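Media Studies project report – Clurkport, the soap I watched so you don't have to
by Inger Kvaran

For my project I picked Clurkport, the hospital soap my grandma never misses. I watched 8 episodes and kept notes on every cliffhanger (there are a lot!).
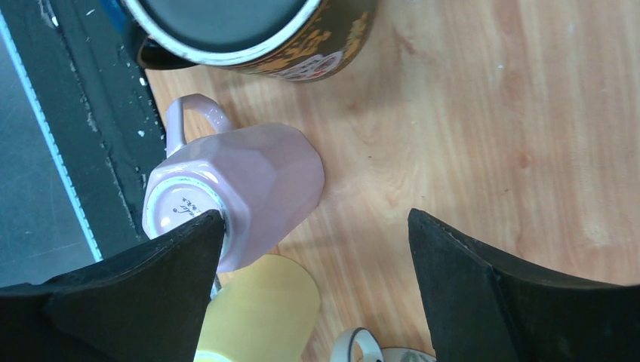
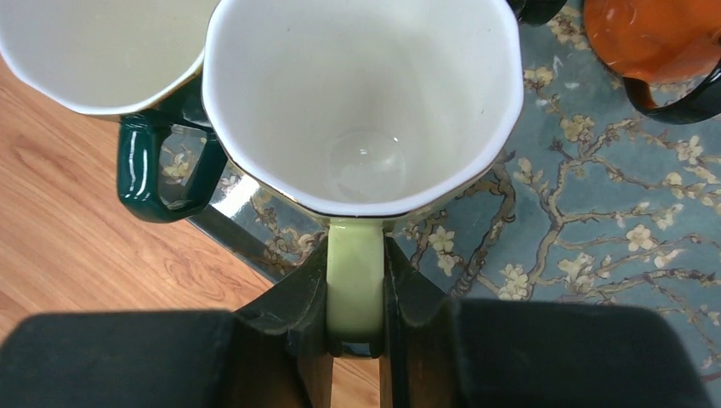
My question was simple: how long does the show make you wait for an answer? Dr. Virnance collapsed in the elevator on a Monday and we didn't find out why for two whole episodes – I was yelling at the TV. Meanwhile the Kiiskinen wedding got stopped twice, once by the ex and once by a flood.

I also read through a fan forum, 1242 posts on the wedding alone, and most people were Team Ex. I was too, until the Hinik letter showed up and wrecked everything.

My partner Seija Lehtinen timed the scenes. The hospital ones usually ran about 2 minutes, and the family fights went way longer. We'd both expected the opposite!

If I did it over I'd start with the July episodes, where the letter storyline begins. I still don't know who wrote it.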